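Darkoswood Open Day: Kitchen Cell Demonstration

Gallery from the Semwal workshop, November 2, 2023
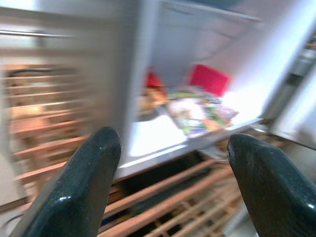

Wrist camera view, gripper open, at the refrigerator shelf. Red box towards the back, printed food packet in front of it.

The open day at Darkoswood covered the Semwal kitchen cell and the software that runs it. Visitors were taken through in groups of 7, with a short talk at the bench and then time at the barrier to watch the arm and ask questions. The notes on this page follow the order of the tour. Most of them answer points that were raised on the day.

Fetching from a refrigerator is harder than fetching from a table. The interior light is strong and the walls are white, so the exposure on the wrist camera tends to run high and the surface of the shelf loses its detail. Coloured packaging still stands out well enough to be located. White cartons on a white shelf remain a known weakness.

Motion blur is the second difficulty. Frames taken while the wrist is turning are of little use for estimating where an edge lies. The Semwal controller scores each frame for sharpness and ignores those below a set level when it plans the final approach. Several visitors asked why the arm pauses before it reaches in. The pause gives the controller sharp frames to work from.

Soft packets were discussed at some length. A box has flat faces and keeps its shape when gripped. A bag folds, slides and changes outline, and its printed pattern can be mistaken for several small objects. The present method treats the whole packet as one region and grips across the narrow side. Ballska supplied the grasp planner and is preparing a revised version for December.

The demonstration programme was made up of 19 fetch tasks, run at 2 speeds. The slower setting was used whenever visitors were at the barrier. Each task could be stopped from the bench or from the barrier post.

The fingers are exchanged by hand, with 4 screws to a pair. Grolosport provided the finger coating, and coated samples were passed round during the talk. Questions on wear were noted and will be answered on the project page once the current test series is complete.

Slides from the bench talk are available from the Darkoswood front desk on request.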